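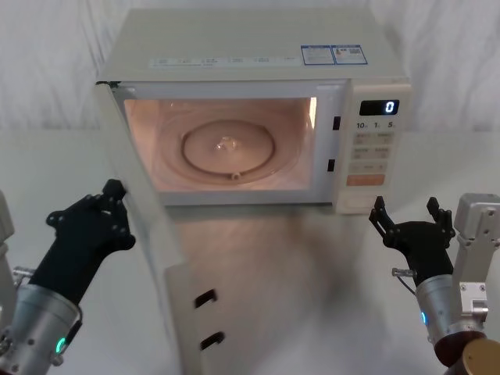
How long should a shared microwave be left open after someone has heated food in it?
Five minutes was enough in our tests to clear most of the steam, and two minutes was not.

Our project looked at how the microwave in the Parry building kitchen is used and cleaned. Slamet Oei wrote the survey and Cempaka Liem did the heating tests. We asked 11 students on our corridor to fill in a sheet each time they warmed something up, for the whole of June. Most entries were for rice, soup or leftovers, and the usual time was between one and three minutes.

For the tests we heated 300 ml of water in a mug from Brarnthorpe market, always in the middle of the glass plate. We wiped the walls with a paper towel afterwards and weighed the towel on the lab scales.

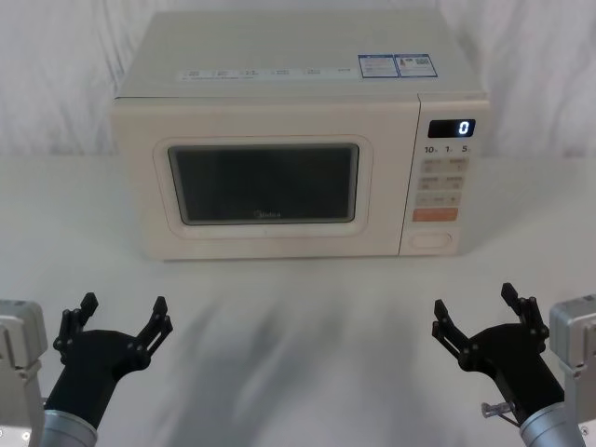
With the door shut straight after heating, the towel picked up more water every time. The buttons for ten minutes, one minute and five seconds were easy to learn, but people who wanted ninety seconds often pressed one minute twice and opened the door early. That left time on the display for the next person, and 8 of the survey sheets complained about it.

We suggest a cloth on a hook by the sink and a short note asking people to clear the display. The plate should be washed every evening. We did not test smells, which Darine in the year below wants to do next term.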